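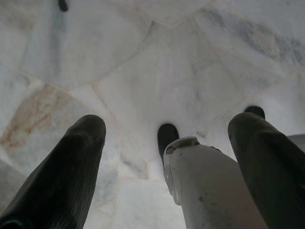

Marble floor, pale slabs with darker seams

Bornumside workshop book, December, started 8.40 in the morning

Back on the Baumgart. It has to be at Lorkton for the first rehearsal of Setetance, and what came out of the van was a harpsichord that plays very nicely from the middle upwards and sounds like a cutlery drawer at the bottom. The Lorkton players want it for all the recitatives and most of the dances, so the bottom matters more than the top this time. Whoever wrote Setetance was extremely fond of a low G.

Pulled the jacks from the back 8' first. Somebody has been in here before us and mixed real quill with delrin, quite freely, sometimes next door to each other. You can hear it going up the scale, a sort of soft-hard-soft-soft-hard. I know there are people who say you can voice your way round that, and maybe in the tenor you can, but I've never managed it in the bass and I'm not going to start now. Decision: all delrin in the back 8', leave the front 8' in quill where it already is. If Lorkton want quill all through they can ask us in the spring and pay for it.

We had 200 plectra blanks in the tin and I thought that would see us through to Easter. It won't. I ruined a fair few before lunch by cutting from the wrong side of the block (the new block is marked on the opposite face to the old one, I have now put a big pencil arrow on it, please don't rub it off!). Order more. The slightly stiffer ones, please, the last lot went floppy the moment you thinned them.

Voicing notes, mostly so I remember them. Cut to length first, then thin from underneath, then the taper at the sides, and try it in the instrument after every stroke once you're close. Low G to B took for ever. I kept getting a good loud note with a horrible smack at the front of it, and thinning took the note away and left the smack. In the end it was the length all along. They were poking too far past the string, which I'd have seen straight away if I'd had the lamp on the right side. Shortened them by a hair and they went round and dark and lovely. Left the F sharp a bit strong on purpose, it always drops back after a week of being played.

11.30 or so: the register slide. It sticks when the heating comes on and frees itself again in the evening. I took it out, found a shiny patch at the treble end, scraped that very lightly and rubbed dry soap along it. Better. Not cured. If it sticks at Lorkton (the hall there is kept like a greenhouse) the player can push it over with a thumb, but I'd like to look at the guide pins too before it goes.

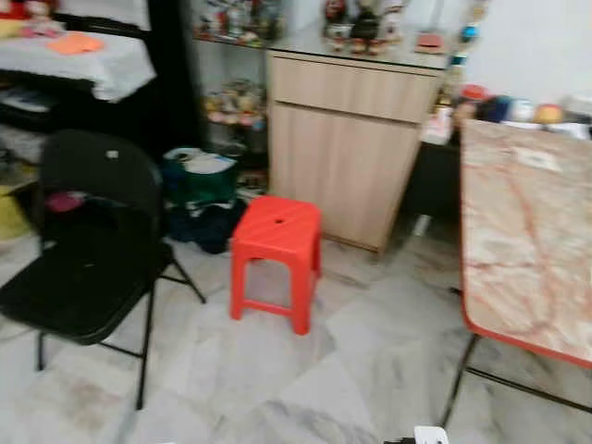 Stringing. 2 broken on arrival, both in the 4', both at the hitchpin end, and both with that sad little loop that's been wound too tight in the first place. Replaced with the red brass from the old reel. I then found that the new reel and the old reel carry the same gauge number and are plainly different wire, one is much springier under the fingers. Measured them and they do match in thickness, so it must be how hard it's drawn. I've used the old reel for both strings so at least they'll drift together. Would someone put a tag on the new one saying what it is, once we know what it is?

Pitch, now. Lorkton first said 415, then 392 because it's a French piece, then 415 again because the oboes can't do 392. I've put it at 415 and said so in writing. A shame really – I tried the bottom octave at the lower pitch yesterday evening just to hear it and it was glorious, all growl. The strings were a bit slack for loud playing but in the sleep scene it would have been exactly right.

Had the score of Setetance open on the bench while I tuned, as I wanted to know which keys to favour. Act one is nearly all G minor and B flat, then there's the storm, and after it a long chaconne in C that goes on for 40 pages in the copy they sent us. Gorgeous thing, though the bass line hardly changes and the poor continuo player will know every one of those low notes personally by the end. So I've gone for an ordinary sixth-comma with the wide fifth hidden up by G sharp. There is one chord in the storm where it howls. I think it's meant to! The singer has just been told her lover is drowned and a bit of howling won't hurt. If the director hates it, drop the A flats a touch and put up with the E major chord in the last chorus.

After lunch I played through the first set of dances, badly, to settle things in. Dampers next: 11 of them are too low and lift the string on the rest, all in the same stretch, so I suspect one person on one bad afternoon. Slit the felt a bit higher on four, then ran out of the thin red felt. The rest tomorrow.

Still to do before it goes:
Dampers, the remaining seven
Guide pins on the register
Front 8', even up the top fifth, it's gone glassy
Loose bit of moulding under the cheek, hide glue
Check the stand bolts, one squeaks when you play octaves in the left hand
Find the music desk (it was behind the spinet last month and it isn't now)

Last tuning check at 5.15, the 8's holding well, the 4' gone sharp at the top by the usual whisker. Left the lid down and the tuning hammer in the left drawer.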